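Chapter 4

Where things live

I started writing this chapter at my own kitchen worktop, and I had to move a colander, two library books and a bag of clothes pegs before there was room for the laptop. So please don't imagine I'm writing from a position of strength.

In the last chapter we looked at cupboards and drawers, where the rules are fairly forgiving. You can shut a door on a muddle. A flat surface is a different business, and in my years of teaching household management at Sugden I've had more arguments about tables than about anything else in the course. People feel strongly about them! My colleague Sofia Louro likes a table bare. Darren Rowbotham, who taught the evening group before me, used to say that a bare table was a waste of good wood and would put his entire week's post on one to prove it. I'm somewhere in the middle, though I lean towards Sofia when I've got guests coming.

What I'd like you to get from this chapter is one working idea, which I call the parked item. A parked item is something that stays out on a surface all the time – the fruit bowl, the salt, the hand cream by the sofa – and has a fixed spot there. Everything else on the surface is passing through. It comes out for a job and goes away again when the job's done. Most trouble with tables comes from things that were passing through and got left (my colander, for one).

You'll need a notebook for the exercises, and a table or desk that you use most days. It doesn't matter how big it is. One student did the whole chapter on a bedside cabinet and handed in around 400 words on a single mug, which I enjoyed very much. If you share the table with other people, warn them first. I learned that the hard way in March, when I cleared my sister's desk as a demonstration and she couldn't find her car keys until teatime.

We'll begin with containers, as they're the easiest way to give a parked item its spot.
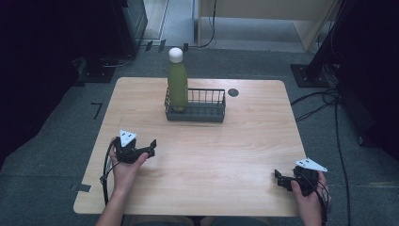 A container on a table does two jobs: it holds things, and it marks out how much of the surface they're allowed to have. I'd always choose one with low sides for tall things, so that you can see what you've got and lift it out with one hand. The green bottle with the white cap stands well clear of the rim of its wire basket, and the basket is towards the back, which leaves the near part of the table for working at. There's room beside the bottle for something else, too, and I'd be slow to fill it. Spare room in a basket has a way of collecting batteries and old receipts.

Before you read on, go and look at your own table and write down what's parked there. Leave everything where it is for now. We'll start moving things in section 4.2, once you've had a day or two to notice what you reach for.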